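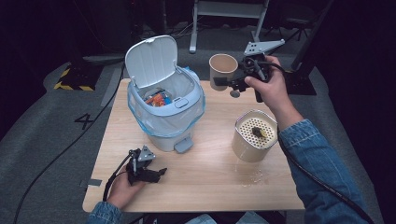
Page last changed: Wednesday, March 17, 2021

Courses > Housekeeping and Facilities > Unit 2 > Handout: Clearing a Tea Table

Handout: Clearing a Tea Table

Scope

These notes go with the practical on small-table waste. The table is the kind found in a waiting area or a shared office: one small pedal bin, one container for tea waste with a perforated top, paper cups, snack wrappers. The lecture on floor bins and collection rounds is separate and is not repeated.

By the end of the practical you should be able to clear such a table without spreading liquid, sort wet waste from dry, and leave the bin ready for the next user.

1. Terms

Dry waste: wrappers, empty snack packages, dry napkins, sachets.

Wet waste: liquid left in a cup, tea leaves, tea bags, fruit in syrup, anything that drips when lifted.

Strainer container: a cylindrical vessel with a perforated top. Liquid passes through the holes and collects in the body. Solids stay on top. Other names are used in catering supply lists (slop jar, tea drain, dregs bucket). In this course the term is strainer container.

Liner: the bag inside the bin. The part folded over the outside of the rim is the cuff.

2. Why wet and dry are kept apart

A small liner is thin. A quarter cup of cold tea poured onto wrappers runs down between them and sits in the lowest fold of the bag, where any pinhole will let it out. It comes out when the bag is lifted, usually over the carpet. Tea stains on carpet tile are the most common avoidable complaint in this unit's case material, including both of the Bridemer cases handed out in October.

Liquid also adds weight. A 600 ml volume of tea weighs roughly 600 g, far more than a bin of snack wrappers, and most of that load hangs on the bottom seam.

3. Order of work

3.1 Look at the table before touching anything. Note which cups still hold liquid and which packages are open. A package that is still sealed is stock and goes back on the shelf or is left for its owner.

3.2 Empty the cups first. Bring the cup to the strainer container, with the rim of the cup over the middle of the perforated top, and tilt slowly. Pour at the rate the holes will take. If liquid begins to stand on the mesh, stop and wait.

3.3 Hold the cup tilted for a moment after the flow stops. The last few drops cling to the rim and fall when the cup is moved sideways. Most splashes on the tabletop come from this step and from pouring from too high.

3.4 Put the emptied cup in the bin. Paper cups go in on their side or nested one inside another. Do not crush a cup over the table.

3.5 Put in the dry waste. Fold large wrappers once. Film packages spring open again, so place them under something heavier where possible.

3.6 Deal with the solids on the strainer. Let them drain before lifting them. A tea bag taken straight off the mesh will drip all the way to the bin.

3.7 Wipe the table last, from the dry side toward the wet side, finishing around the foot of the strainer container.

4. The pedal bin

4.1 Use on a tabletop. The pedal is designed for the foot. When the bin stands on a table, the lid is worked by hand. On models with a front button, press the button and let the lid rise by itself - do not pull at the edge of the lid, as this loads the hinge.

4.2 Placement. Leave room behind the bin for the lid to go up. Keep the strainer container to one side at a distance of a hand's width or more, so that an open lid never overhangs it.

4.3 Fitting the liner. Open the bag fully, push the bottom down to the base, and press the air out along one side. Fold the cuff down evenly all the way around. An uneven cuff slips inward when the first heavy item lands on it. A very deep cuff uses up bag length and leaves the bottom of the bag hanging clear of the base, so the seam carries the load.

4.4 Removing the liner. Gather the cuff from the outside, close it, twist, then lift straight up. Do not reach into the bag.

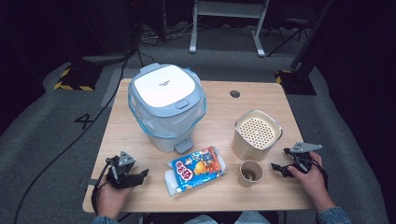
Joscha Mühlbauer wrote under the draft of this handout that step 3.2 is too slow for a busy room, and that at Espinoza the cups were stacked on a tray and drained together at the sink. That is acceptable where a sink is on the same floor and the tray has a raised edge. For the practical, drain at the table.

5. Capacity and emptying

The strainer container is emptied at half full. The level cannot be seen through the perforated top, so it is judged by weight or by lifting the insert, where the insert lifts out. Carry it with one hand under the base.

The bin liner is changed when waste reaches the cuff, or at the end of the session if any food residue is inside. Do not press waste down to gain room.

6. Common faults

Lid will not stay down: the cuff is bunched under the catch. Refold.

Liquid in the bottom of the bin: a cup went in with something left in it. Change the liner, dry the bin body, check the base.

Strainer drains slowly: holes blocked with leaf. Rinse from the underside.

Wrappers on the table after clearing: static on film. Wipe with a damp cloth, then bin the wrapper.

Cup softens in the hand: it has stood full too long. Support it from below.

7. Practical task

Work in pairs. One person sets the table with cups, packages and a tea bag; the other clears it in the order given in section 3. Then change places. Assessment is on spills and on sorting. Time is not marked.

Write up the result on the Skenska sheet, page 216 of the course binder, and hand it to Bence Tóth before the next session. Leave the remarks column blank if there were no spills.

Reading: Brondov notes, chapter on liners and small receptacles.

Questions about this handout: contact the unit office | Back to top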